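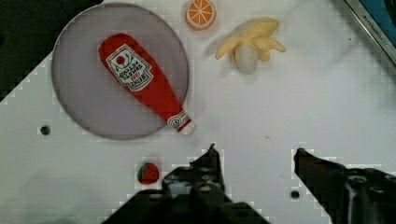
Help Center > Artists and Producers > Game-Day Music

Game-Day Music Submissions: Frequently Asked Questions

Applies to all tracks sent for use at Ollance Arena and on the Trutus pregame stream. For vocal auditions (national anthem), see the separate page.

What is the game-day library?

The library is the pool of recorded music that the arena audio crew can play during a home game. It currently holds 2897 tracks. Most are commercial recordings covered by the venue's own licenses. The rest come from independent artists through the submission form, and this page deals only with those.

Who can submit?

Any artist, band or producer who controls both the recording and the song. If a label or publisher controls either one, the label or publisher has to submit. Managers may fill in the form on an artist's behalf, but the release must be signed by the rights holder.

Do I have to be local?

No. Local artists are tagged as such in the library, and the tag is used for the local block before doors open. It has no effect on whether a track is accepted.

What file format do you need?

Uncompressed WAV, stereo, 24-bit, 48 kHz. AIFF is accepted and will be converted. MP3 and other compressed formats are rejected by the upload page, and converting an MP3 to WAV before upload does not fix the problem. Leave no more than one second of silence at the start of the file. The crew fires tracks by hand during stoppages, and a late start is heard by the whole building.

Should I master the track for the arena?

Send the normal master. The bowl system has its own limiter and EQ. Tracks with heavy sub-bass are filtered at playback. Wide stereo effects will mostly be lost, as the upper deck speakers run in mono, so check your mix in mono before you upload it. If the lead vocal drops out or gets thin, fix that first.

What do I need besides the full mix?

Three files are requested:
Full mix
Instrumental
Short edit, starting at the hook

The full mix is required. The instrumental is required if the song has lyrics, so that the announcer can talk over it. The short edit is optional, but tracks without one are rarely used during play.

Can I use the team name in the lyrics?

Yes, for a track that will be played only in the arena or on the stream. You may not put the team name or logo in the title, on cover art or in a paid release without written permission from the team. Permission is handled by the team's brand office. We cannot grant it or speed it up.

Can I use clips of play-by-play announcers or TV audio?

No. Broadcast audio belongs to the station or the league, and the call of a famous play is treated like any other sample. Tracks containing it are declined even when the clip is short or has been pitched up. A line recorded by your own voice actor is fine, as long as it is not an imitation of a real announcer.

What about other samples?

List every sample on the form, including those from royalty-free packs. For packs, give the name of the pack and attach the license text. For cleared samples, attach the clearance. Loops generated inside your own software need no listing.

Are remixes of existing fan songs accepted?

Only with a signed release from the writer of the original. A statement on the form that permission was given by phone or in a message is not enough.

Is strong language allowed?

No. A clean version has to be clean in the audio itself – muted or re-sung words are fine, reversed words are not. The same rule covers artist names and track titles, which appear on the video board.

How are tracks reviewed?

The review runs in two stages. The first is a technical check by the Durnier upload system, which looks at format, peaks and missing fields. You get the result by email, normally the same day. The second is a listening session held each Wednesday during the season. A track that misses one session moves to the next without any action on your part.

How many tracks are accepted?

Last season 2240 tracks passed the technical check and 74 were added to the library.

Do you send feedback on declined tracks?

No. The status page shows a reason code (rights, audio, content or fit) and nothing further. You may resubmit after a rights or audio decline. Please do not resubmit after a fit decline unless the track has been substantially changed.

Will my track be played if it is accepted?

It will be available to the crew. Playback is not guaranteed, and requests for a given game or time slot are not passed on.

Am I paid?

There is no fee for inclusion. Public performance royalties, where they apply, come through your performing rights organization, so register the song before you submit. Stream plays are logged by Polat and can be exported from your account. Arena plays are logged by hand, and the log is posted after the season.

How long can my artist bio be?

Up to 300 characters, including spaces. Longer text is cut off by the form without a warning.

Can I withdraw a track?

Yes, at any time. Use the Withdraw button on the status page. Removal from the arena playback machine is done between homestands, so the track may still be heard until then.

When does the form close?

Submissions close at the end of March and reopen when the next home schedule is released. Drafts saved in your account are kept over the break.

Who do I contact about a rights question?

Write to Mavis Boateng, music clearance, through the contact form. Choose "Rights" as the topic and include your submission number. Do not attach audio.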